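Flatbread going soft after one day

Mitsuko Hirose
Our residents' kitchen at Stockdale bakes thin flatbread for the weekly supper. By the following morning it has lost its crispness. Please advise on correct storage.

Kanelberg
Cool the bread completely on a rack before covering it. Store it in a tin with a tight lid, apart from any soft bread.
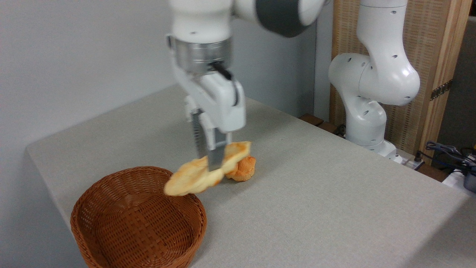

Pieces that have already softened may be returned to the oven for 5 minutes at a low setting and cooled again before serving.

Hakdale
We use paper bags. Results vary in January.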